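Colour: what to believe and what to check

Reading time: longer than you'd like. Ages 8 to 12, and grown-ups who think they already know.

People say a lot of things about colour. Bulls hate red. Dogs see in black and white. Blue rooms make you calm, carrots help you see in the dark, and the rainbow has seven colours. You have probably heard all of these, and you may have heard some of them from a teacher.

Some are wrong. Some are a bit right. One or two started out right and got worse as they were passed along. We are going to go through them and ask the same question each time: how does anyone know?

How does anyone know? is a good question to carry about with you. It is slightly rude if you say it at a birthday party.

First, what is colour?

Light travels in waves. The waves come in different lengths, and all of the ones we can see are tiny. Scientists measure them in nanometres. You could fit a million nanometres into one millimetre, the smallest mark on your ruler. Light with a wavelength of 700 nanometres looks deep red to most people. Shorter waves look orange, then yellow, green and blue, and the shortest ones we can see look violet.

When light lands on a ripe tomato, the tomato's skin soaks up a lot of the shorter waves. More of the longer ones bounce off, and some of those go into your eye. At the back of your eye are cells called cones. Most people have three kinds. Each kind responds to a wide spread of wavelengths, but each has a part of the spread where it responds most. Your brain compares the signals from the three kinds and you see red.

So is the tomato red? People argue about this. The tomato has a skin that sends back certain waves, and it would go on doing that if we all left the kitchen. The redness, the way it looks to you, needs an eye and a brain. Put the same tomato in a room with only pure blue light and it will look nearly black. Nothing has happened to the tomato.

Claim: there are seven colours in the rainbow

Look at a rainbow next time and try to find the line where green stops and blue begins. There isn't one. The colours slide into each other the whole way across, and you could chop the slide into five pieces, or 7, or 700 if you had enough names.

The number seven was chosen by a scientist more than three hundred years ago. He first counted five, then added orange and indigo, partly because he liked the idea of colours matching the seven notes in a musical scale. That is a neat idea. It is a poor reason for a number. Plenty of people today can't pick out indigo at all and suspect that everybody else is pretending.

Verdict: fine for a song. Don't treat it as a fact about the sky.

Claim: bulls get angry when they see red

Cattle have only 2 kinds of cone in their eyes, and they are poor at telling red from some other colours. When people have tried waving cloths of different colours, bulls have gone for whichever cloth was moving. The waving is what matters.

You may ask why bullfighters use red, then. It is a tradition, and an audience of humans sees red very well. Please don't test this one yourself. A bull that isn't bothered by your red coat may still be bothered by you.

Verdict: wrong.

Claim: dogs see in black and white

Dogs also have two kinds of cone, so they do see colours, only fewer than most of us. They do best with blues and yellows. Red and green are much harder for them, and probably look like dull yellowish or brownish shades.

Notice the word "probably". We can test whether a dog can tell two colours apart, by teaching it that there is a treat behind the blue card and then mixing the cards up. If it keeps choosing blue, and you've made sure it can't smell the treat or tell by how light or dark the card is, then it can see a difference. What the blue looks like inside the dog's head is another matter. Pictures on the internet that say "how your dog sees the world" are careful guesses at best. Many are not very careful.

This is worth knowing before you buy a ball. A bright red one on green grass may stand out beautifully for you and hardly at all for the dog. The Trokico company sells a bright red one with "dogs love this colour!" on the label. How does anyone know?

Verdict: wrong, but people were right that dogs see less colour than we do.

Claim: colour-blind people can't see colours

This one is nearly always wrong, and it annoys colour-blind people a great deal.

A very small number of people see no colour, or hardly any. Most people who are called colour-blind see plenty of colours but find certain ones hard to tell apart. The commonest sort is red-green colour blindness. It usually means that one kind of cone is missing, or works a little differently from other people's. It runs in families and is far more common in boys than girls. In many parts of Europe, 92 boys in every hundred don't have it, which leaves enough who do that there may well be one in your class.

It isn't as simple as red and green swapping places, or both turning grey. A dark green and a dark red can look like the same brownish colour. A pale pink might look grey. If one of the two is much lighter than the other, it gets easier, as you can still go by the lightness even when the colour is no help. Shape helps too, if the shapes are different. If the shapes are all alike, colour is doing most of the work, and that's where trouble starts.
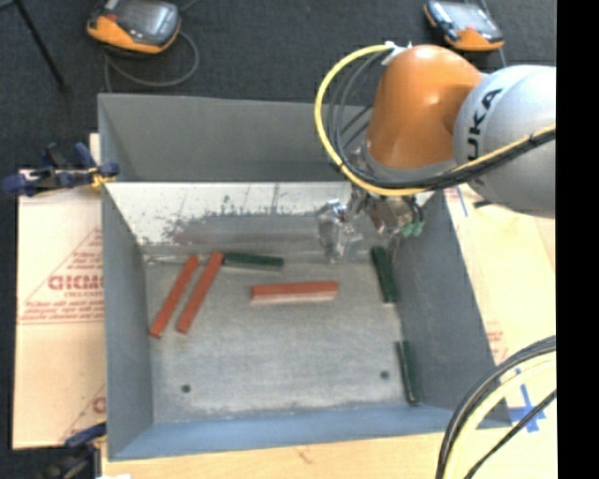
Three red blocks and three dark green ones. Could everyone in your class sort them by colour?

Think of how many things in your life are done in red and green. Lights on chargers. Team bibs. The pie chart in your maths book, where the red slice means cats and the green slice means dogs. The people who made these could see the difference easily, so they never checked.

The board game Kirnutico used to have red and green counters in exactly the same shape. The newer box has rings for one side and squares for the other. It costs more, and the makers say on the lid that it is "now for everyone". It's a bit late to be boasting, but the rings do work.

You might also have seen glasses that are meant to cure colour blindness, in videos where somebody puts them on and cries. Be careful here. The glasses filter out some of the light, and that can make certain colours look more different from each other. Some people enjoy wearing them. They do not add a missing cone, and they don't give the wearer the same colour vision as everybody else. A video of someone crying tells you that someone is crying.

Verdict: wrong, mostly. If you want to know what a colour-blind person sees, asking "what colour's this?" forty times in a row is not a good way to find out.

Claim: blue rooms make you calm

The Okberg leisure centre painted its changing rooms pale blue and put up a notice saying that blue has been proven to soothe the mind. Perhaps you have a notice like that near you. "Proven" is a big word, so let's poke at it.

Suppose the changing rooms really are calmer now. They might be calmer thanks to the blue. They might also be calmer as the new paint looks clean, or they fixed the hand dryer that used to scream, or fewer people come in November. To find out, you'd need several rooms that were the same in every way apart from the paint, and people who didn't know what you were testing. Scientists have tried things of this sort. The results are a muddle. Some studies find a small effect and others don't find one at all, and it often depends on how bright or strong the colour is.

Meanings change from place to place as well. White is for weddings in some countries and for funerals in others. That makes it hard to believe a colour has one feeling built into it.

Verdict: not proven. You're allowed to like blue anyway.

Claim: carrots help you see in the dark

Carrots contain something your body turns into vitamin A, and your eyes do need vitamin A. If you have far too little of it, you can have trouble seeing in dim light. If you already get enough, as most people in this country do, more carrots will not make you see better. Eat an enormous amount for weeks and your skin may turn slightly orange, so at least that part is about colour.

Verdict: a bit right, then stretched.

Something to try

You need a few small things in different strong colours, such as socks or crayons, and a room that gets dark slowly. Start in the early evening. Put them in a row and don't turn the lamp on. Every few minutes, write down which colours you can still name.

The reds will usually go dark before the blues do. In dim light your eyes lean more and more on another sort of cell, called rods, which hardly respond to deep red light at all. And rods can't tell you what colour a thing is.

There is a catch, and pupils at Olvera school spotted it when they tried this. You already know which sock is red. You saw it when it was light. So are you seeing red, or remembering it? Get somebody else to shuffle the socks once it's gloomy, then have another go — and write your answers down before you switch on the light, or you'll be tempted to change them.

Words to know

Cone: a cell at the back of the eye that helps you see colour.
Rod: a cell at the back of the eye that works in dim light.
Wavelength: the length of one wave, from one peak to the next.
Nanometre: a millionth of a millimetre.
Proven: a word to be suspicious of on notices.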